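Re: Service week places, transport and the training hour

On Jan 28, 2021, Hanan Harb wrote:

> Can someone confirm the numbers for the April service week before I book the minibus? The form still says 104 places and I don't think that is right any more. Also, does the training hour count towards the total students log for their certificate?
>
> Hanan

Hanan,

104 was the figure before Druneck withdrew their two sites. Please don't book from the form. Marwan Bitar has the corrected list and will post it once the Sabbagh hostel has confirmed its beds.

Training hours do count, provided the student signs in and out. Last year's log came to 3,851 hours in all, and the part we could not certify was nearly all missing sign-outs.
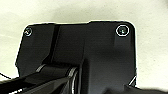
On transport, the hostel is paying 400 towards fuel, in a single payment after the week ends. It can't be used as a deposit. If the minibus firm wants money up front, it has to come from the chaplaincy account, and Jad Matar needs the quote in writing first.

Students going to Itow should bring their own lunch. The other sites provide it. 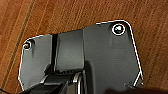
The repair morning is the one session where the leader's notes need changing. Sinéad Ní Chonaill would like them to name the parts in plain words, as half the group will not have handled tools before. For the dark grey bracket plate, I suggest "the flat plate with the round fastener near one corner", and the same wording on the sign-in sheet. Leaders should read the notes through before the training hour and send corrections to me, off list.

The reflection evening stays as 2 short sessions with a break. Brokimance have offered their upstairs room, but there is no lift, so I have asked for the ground floor and am waiting for a reply.

Sawsan Dabbas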